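How Do You Look After a Robot's Hands?

If you have ever had a wobbly wheel on your scooter, you already know something about robot repair. Things that move a lot come loose, and somebody has to check on them. At Kinemow, where our robot practices its kitchen jobs, that somebody is Yuxi Zeng, and the first check of the morning is done on a computer, with a make-believe robot in a make-believe room. (Yes, grown-ups get to do this for work!)

The make-believe robot has two arms, and each arm ends in a gripper. A gripper is a bit like your thumb and one finger when you pick up a raisin. Yuxi looks at how both arms sit on the white body and whether the fingers point where the computer thinks they do.

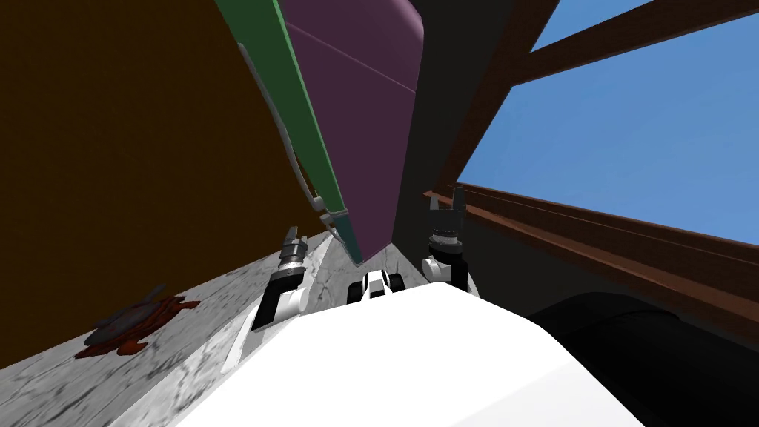 Mawar Subramaniam wants you to know that the pretend check comes first for a good reason, and that she once skipped it in February and spent a whole afternoon hunting for a mistake that was only one wrong number.

Next comes the finger check, which is my favorite. Open your own thumb and finger as wide as they will go, then bring them slowly together. Do the tips meet? A gripper's tips should meet neatly too, or it will drop the spoon. Yuxi can look out from between the fingers, almost as if she were sitting in the robot's palm, and from there it is easy to see how far apart they are.
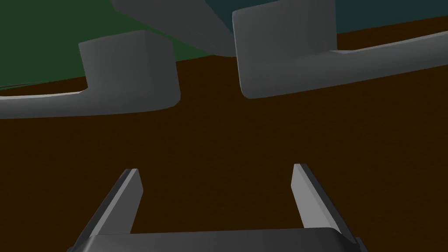
Pictures: Kinemow / Clernley simulation room

After that it's time for the real robot. Its power goes off first, always, and then the finger pads are wiped with a soft cloth and the 2 little screws behind each pad get a gentle turn. The pads are changed after 1000 squeezes, even if they still look fine, and the old ones go in a jar by the door. Yuxi writes it all down in the robot's notebook, a bit like the chart your dentist keeps for your teeth.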